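Help wanted: someone to sort, clear and set tables with me (part time, Posby)

Hi! I'm Rajitha Kodikara and I look after the rooms at Nimivbridge, on the second floor of the old Prurkent building in Posby. I need another pair of hands, three mornings a week to begin with, and I'd love to find somebody who gets a little thrill out of a tidy tabletop. If you're the person who straightens the sugar packets at the diner, keep reading.

So what's the job? Mostly it's tables. We have a bunch of them spread over 5 rooms, and every one gets laid out with ordinary household stuff: cups, bottles, fruit, tissues, toys, jars, lids, baskets, the kind of things that pile up on anybody's kitchen counter. I get a list the evening before that says what goes where. In the morning the tables get cleared and wiped, yesterday's things go back to the storeroom, and the new things come out. Around noon we go through it all again, usually with a shorter list (usually!).

The storeroom is the other half of it. Tyson Ouellet started it back when it was one shelf and a shopping bag, and he's built it up to 221 labeled bins. He knows where every last one of them is without looking. I don't, and you won't either for the first couple of weeks, so there's a binder. Plush toys are by the window, anything with a lid is on the left, and the small colorful bits live in shallow trays because they vanish in anything deeper. Please don't reorganize the trays. I did it once in August and I still hear about it.

You'd also do a bit of shopping. We go through a lot of paper cups and tissues, and the fruit has to be fresh, so there's a run to Yule Market every Tuesday. You get a company card and a list, and if the pears look sad you have my full permission to come home with plums.

What I'm looking for:

Someone who can be here by 7:30 and isn't grumpy about it.
Someone who can lift a full bin (the heavy ones are 13 pounds, I weighed them) and is fine being on their feet all morning.
Someone who reads the list. All of it, including the bit in parentheses at the end.
Hotel housekeeping, catering, preschool, stockroom or stage props experience would be great. None of those? Write anyway and tell me about your own kitchen drawers.

You don't need a degree, and you don't need to be technical in any way. I came here from running a school lunchroom and the skills carried right over.

Pay is $300 a week for the three mornings, paid every Friday, with lunch included on the days you work. There's parking behind the building, and the bus stops across the street. If things go well there could be a fourth morning by summer, though I can't promise that yet.

To apply, send a short note to the front desk at Nimivbridge with my name on it, or drop one off in person. I don't need a formal resume. Just tell me what you've done, which mornings suit you and when you could start. I'll ask the people I like the sound of to come in for an hour, and we'll set a table or two together, and I'll pay you for that hour whether or not you end up with the job. 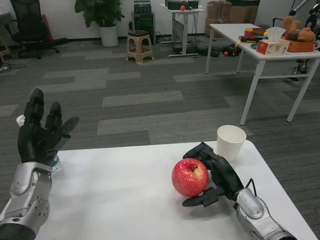
Setting a table well takes more of an eye than people expect, and it's the part I'll spend the most time teaching you. Each thing needs its spot, and you have to be able to find that spot again tomorrow. Take the red apple: on the list it will say stem end up, with the white paper cup behind it near the far edge, open end up, and the clear bottle with the white top way over on the other side. The side table is looser, and that's where you get to have some fun, with the tissue box near the front edge and the brown plush toy perched in its woven basket. Bring comfortable shoes and something with pockets, and ask for me at the desk when you get here.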